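Lista de control – recepción de verdura y fruta, almacén Homonska
Revisión de abril, turno de las 6:00

1. Temperatura de la cámara de hoja verde. Conforme.
Comentario: la puerta queda abierta demasiado tiempo durante la descarga. Pido cerrar entre un palet y el siguiente.

2. Peso de las patatas (proveedor Zanetti). Conforme con observación.
Comentario: el albarán indica 2.000 kg y la báscula ha dado 2.141 kg. La diferencia es a nuestro favor, pero hay que avisar al proveedor y corregir el papel antes de facturar.

3. Estado de la espinaca y la acelga. No conforme.
Comentario: hojas amarillas en el fondo de varias cajas, arriba todo parecía bien. Por favor, mirar siempre también la capa de abajo. Cajas apartadas con etiqueta roja.

4. Calabacín y judía verde. Conforme.
Comentario: producto firme, sin golpes. Las judías son un poco gruesas para esta época.

5. Cebolla en saco. Conforme.
Comentario: 50 sacos, secos al tacto. Dos sacos estaban mal cosidos y se han cerrado de nuevo.

6. Etiquetas de origen y lote. No conforme.
Comentario: las coles de Vustska llegan sin número de lote. Ya pasó en la entrega anterior. Si pasa otra vez, propongo no aceptar la mercancía.

7. Limpieza de la mesa de selección. Conforme.
Comentario: el producto Plusavent está guardado en su armario, lejos de los alimentos. Falta la ficha de seguridad en español – la he solicitado.

8. Suelo y pasillos. Conforme con observación.
Comentario: restos de hojas cerca del desagüe. Es resbaladizo, se debe barrer después de cada descarga y no solamente al final del turno.

9. Carretilla manual. Pendiente.
Comentario: la rueda izquierda hace ruido. No la he podido probar con carga.

Los puntos 3 y 6 se revisan otra vez con la próxima entrega.
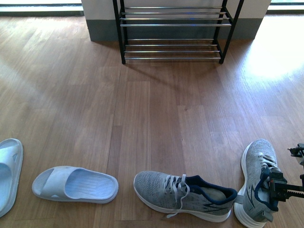
Para el punto 9 necesito que mantenimiento confirme la hora por escrito, y hasta entonces se usa solo la carretilla pequeña.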